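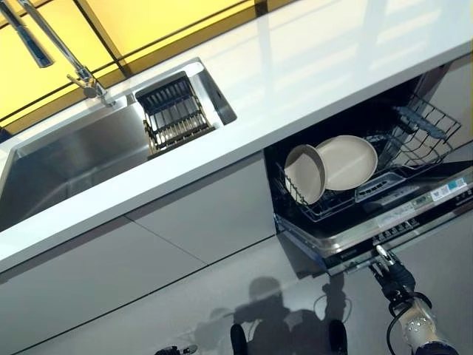
**Figure 3.** Head-camera view during the dishwasher task, with the hand at the control strip of the open drawer and a bowl and a plate standing in the rack.

### 4.2 Keeping track of the drawer when the view is tilted

We should admit that when we first put the planner together, we gave very little thought to how the kitchen would look once the head was rolled well away from level. The early version of Stavison, our perception module, had been tuned on upright views, and it expected the edge of a countertop to run more or less straight across. In views like Figure 3 the counter runs on a diagonal, and the old line detector would happily pick up the dark trim on the backsplash (or even the seam between two cabinet fronts) and hand it over as the front of the drawer. You can imagine what the arm wanted to do next!

The fix that served us best was suggested by Ghazal Safavi, and it is simple enough that we were a little embarrassed not to have tried it sooner. Before any edges are matched, Stavison now reads the roll angle from the neck joints and turns the whole search region to suit, so that the rest of the code can go on believing the world is level. We then ask for a second piece of evidence before a line may be called the drawer front: there must be a dark opening on one side of it and floor on the other. The trim lines fail this check at once, and so do nearly all of the cabinet seams.

Shadows gave us more trouble. The robot throws a dark outline of its own head and arms onto the floor, quite close to the bottom edge of the drawer, and for a long while the segmenter treated that outline as part of the appliance. We now project the body model onto the floor plane from a rough guess of where the lights are and lower the weight of any pixels that land inside it. The guess can be fairly poor and the method still holds up.

We labeled 3275 views by hand to test these changes, of which 1139 had a head roll of more than 20 degrees. On that harder group, the share of wrong drawer fronts fell from 40 percent to 6 percent. Most of the errors that remain come from glare on the control strip, where bright patches break the edge into short pieces, and we come back to those in Section 4.3 along with the changes to the grasp planner.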